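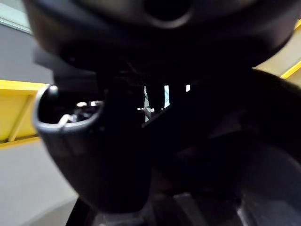
Ticket: Orna arm, left gripper finger lags when I teach by hand
Opened by: Wagner Fagundes
Site: Goststead, teaching cell
Priority: Medium (I can work, but I'm grumpy)
Status: Closed, see last entry
Opened: 04/06/2023

Hi all! I've been teaching Orna the new tray pick by hand, so me holding the wrist, squeezing the fingers closed where I want them closed, then letting go and playing it back. The arm itself follows beautifully. The gripper is another story. When I squeeze, the right finger moves with my hand straight away and the left one sort of thinks it over first. On playback you get the same thing, right finger arrives, left finger arrives a beat later, and the tray gets nudged sideways before it's held.

If I drive it from the remote instead (the Flondia handset, the one with the taped trigger) the lag is a lot smaller, but I wouldn't swear it's gone.

Things I did before bothering anyone:

Powered the arm down and back up. Same.
Re-zeroed the gripper from the Miranda menu, fully open, then fully closed. Same.
Deleted my last 2 demonstrations and recorded them again with a slower squeeze. A bit better, but then the whole pick is slow and I hate it.
Turned hand-guiding stiffness down one notch. Made the arm floppy, did nothing for the fingers, put it back.

Wrist camera picture is attached. The left finger is the one with the open top, and you can see the little silver fitting down inside it. I was hoping a loose screw would wave at me from in there, but I can't tell anything from the picture.

Wagner

Reply from Dalva Peixoto

Hey Wagner, thanks for the detail. A few questions:

1. Does it still lag with hand-guiding off, if you just send open and close from the menu?
2. Which finger are you squeezing? Both, or are you pushing on one and letting the other follow?
3. Can you send me the log from one bad demonstration? Only the gripper part, please, the full ones choke my laptop.

Don't take the finger apart yet!

Update from Wagner

OK, went back in and did these in order.

Hand-guiding off, open and close from the menu: both fingers move together. I ran it over and over with my nose practically in the gripper (arm locked, calm down) and I can't see any lag at all. So that was a surprise.

Squeezing: um. I'm right-handed, and I hold the wrist with my left and squeeze with my right, and I guess I'm mostly pushing on the right finger. I never thought about it. I tried pushing only on the left and guess what, now the right one is late.

Log is uploaded, it's demonstration 98. The bad squeeze starts at line 1,641.

Reply from Dalva Peixoto

That helps a lot, and I think your gripper is fine. Look at the log from that line on: the right finger position starts changing, and the left doesn't get a command until 200 ms later. In hand-guiding mode the finger you push is free to move, and the other one copies it through software after a filter. The filter is there so that a shaky hand doesn't make the fingers chatter. Yours is set way too high. On the remote, both fingers get the command from the trigger, so they start together, and I'd bet whatever lag you saw there was your eyes expecting it.

The playback is late for the same reason. Orna is repeating exactly what got recorded, delay included.

Please try this:

Go to Miranda, then Teaching, then Gripper follow, and set the filter to Low.
Save the profile before you leave that page. It doesn't warn you.
Record one fresh demonstration. Old ones won't change, they keep the delay they were recorded with.
If the fingers buzz when you hold still, go up to Medium.

Update from Wagner

Low made them buzz like an electric toothbrush, so Medium it is. Fingers close together now as far as I can see, on the squeeze and on playback, and the tray stays where it's supposed to! I also changed my grip, so I'm pinching both fingers between thumb and palm, which feels weird but the recordings look cleaner.

Still have to redo the old tray demonstrations. My own fault for recording so many before checking one. I'll do the empty-tray ones first and then the full ones, and I'm using the remote for the bottom slot, because I can't get my hand in there without leaning on the arm.

One request while I'm here: could the filter setting show up on the recording screen? I'd have caught it on day one.

Reply from Dalva Peixoto

Great, closing this one. I've opened a separate request for showing the filter on the recording screen, and you're on it as a watcher. Please mark the old demonstrations "do not train" until you've replaced them, so they don't get picked up in the next batch.

Resolution: Setting changed (gripper follow filter, High to Medium). No hardware fault found.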